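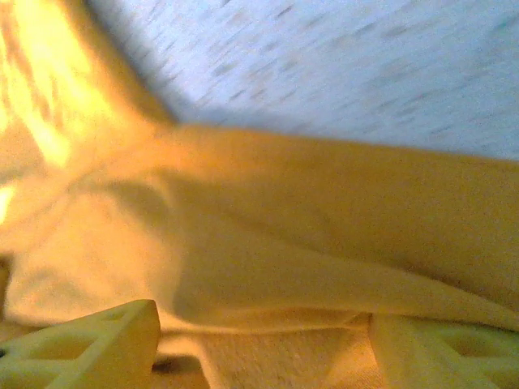
Photo: author's own

1 June 2020

A year of writing down what I spend

I started keeping a spending notebook a year ago. It is a plain notebook with lined pages, and every time money leaves my hands I write down the amount, the place and what it was for. I don't use an app. I tried one called Fekance first and gave it up after two weeks. It kept putting the vet under "entertainment" and I got tired of fixing it.

The reason I started was a bank statement. I opened it last spring expecting to see a certain number and the number was a good deal lower. Nothing had gone wrong. I had just been spending money without paying attention, a little at a time, mostly on the way home from work.

For the first month I made no rules. I wanted to see what normal looked like before I changed it. Normal was lunch out three or four times a week, a magazine subscription I had forgotten, and a lot of what I ended up calling "drawer things." Drawer things are small purchases that go into a drawer and stay there. Batteries in the wrong size, a second tape measure, a set of cookie cutters. I don't bake cookies.

What I changed

I moved grocery shopping to one trip a week, on Thursday evening when the store on Thomas Street is quiet. I take a list and mostly buy what is on it. Before that I was stopping in nearly every day for one or two items and coming out with six. This made the biggest difference of anything, and it took about three weeks to get used to. The first week I forgot onions and had to cook without them. I survived.

Lunch was harder. I like going out for lunch and I like the walk. I settled on once a week, and I still take the walk on the other days with a sandwich in my coat pocket.

I canceled the magazine. They called me twice to offer it at a lower price, and the second time I almost said yes.

The car I left alone. It is old and it needs what it needs. In October it needed a water pump, which came to $245, and I wrote that down like everything else. There is a page in the notebook that is only car repairs and I don't enjoy looking at it.

Cloth

Fabric gets its own part here because it is my one real weakness. I have sewed since high school, nothing fancy, pillow covers and aprons and the occasional skirt. Dresenetti is the fabric store in Dirnby, a long drive from me, and for years I treated a trip there as a day out. I would come home with four or five lengths of something and no plan for any of it. Bright colors especially. Put a good warm yellow in front of me and I stop thinking about money.

When I went through the closet last summer I added up what was in there as well as I could from old receipts. The ones I could find came to more than $70 for cotton alone, and those were only the ones I had kept. I know there were others.

So the rule for the year was to sew from the closet. I made napkins, two laundry bags, a cover for the ironing board and a lot of pillowcases. The pillowcases went to relatives. Some of the cloth turned out to be no good to me, too stiff or too thin, and I gave that to the church sale.

I broke the rule once, in the winter, and bought backing for a quilt. I had nothing wide enough. I still think that was fair.

The other thing I learned is to wash and iron a piece before deciding what it should be. A length of cloth that has been folded for six years looks like nothing much. I had passed over several of mine every time I opened the door, and once they were pressed I liked them again.
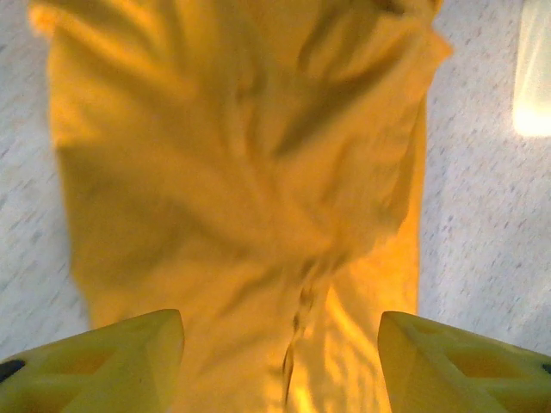

The total

At the end of May I sat down with the notebook and a calculator. Compared with the twelve months before, going by bank statements, I spent $2,642 less. I checked it twice. I had guessed it would be half that.

Some of that isn't my doing. I have hardly driven since March and the lunch place was closed for weeks, so this spring would have been cheap with or without a notebook. I can't separate the two and I haven't tried very hard. The figures up to the end of February were already well down, and I'm going by that.

Most of the money went into savings. Part of it went to a dentist.

Keeping the notebook itself

A few practical points, in case you want to try it.

Write it down the same day. If I left it until the weekend I forgot things, always the small ones, and the small ones were the problem.

Keep the receipts in an envelope in the back until the month is done. Then throw them out, or you'll have a drawer of receipts.

Round if you want to. I rounded to the nearest dollar after the first month and it has made no difference I can see.

Don't skip the embarrassing purchases. I left out a scented candle in July and it bothered me until I went back and squeezed it in between two lines.

I filled the last page on Saturday and started a second notebook, same kind, blue cover this time. The first entry in it is the notebook.

92 comments
Share this post
Search this blog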